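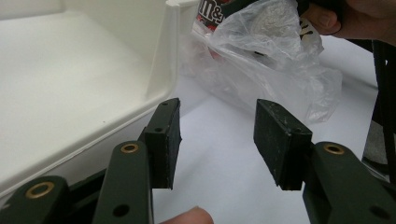 So where do you go when you want to learn how to bake bread the way your grandfather did? In my case, to his cousin's kitchen in Guimarães, with a notebook, a bad cold and no return ticket.

I'd been promising myself this trip for years. My grandfather, Arlindo Medeiros, baked corn bread every week of his life, and he never wrote down a single thing. When he died we had his apron, his long wooden peel and a lot of arguments about how much rye went in. My aunt said a third. My mother said hardly any (and she said it loudly).

His cousin Adalberto Medeiros still bakes. He's a small man with enormous forearms, and he met me at the door in May with flour already in his eyebrows. I had a list of questions. He looked at it, put it under the sugar tin and handed me a bowl.

The first thing you do with broa is scald the corn flour. You pour on boiling water and stir like mad until your shoulder hurts, and then you leave it alone until you can hold your hand in it. I kept asking how long that took. "Until you can hold your hand in it," Adalberto said, again, and went out to feed the chickens.

Then comes the rye, a little wheat, salt, and a lump of old dough saved from the last batch. I wanted weights, so I'd brought my little scale, and I got as far as writing down 400 grams of rye before he scooped in another handful. I weighed what I could after that and got 517. The next morning it was different again – the flour was from another sack, he told me, and it drank more.

My first loaf was a brick. I'm not being modest! His neighbor Emerson Barros came by for coffee, knocked on it with his knuckles and asked if I was building a wall. The second one was better, with a proper cracked top and a crumb you could actually chew. We ate it with sardines and a raw green wine that made my ears hot.

I stayed 19 days. By the end I'd stopped reaching for the scale, mostly, though I still can't shape the dough the way he does. He tosses it around in a floured bowl with two flicks of the wrist and out comes a perfect dome. Mine come out looking like hats somebody sat on.

Back home my oven is too small and my corn flour is too fine, and my friend Saron Negash has been driving me around to mills on weekends looking for something coarser. We found a good one last time, yellow and gritty. The lump of old dough is in my fridge in a jam jar, and I'm baking again tomorrow. My mother's coming over to check the rye.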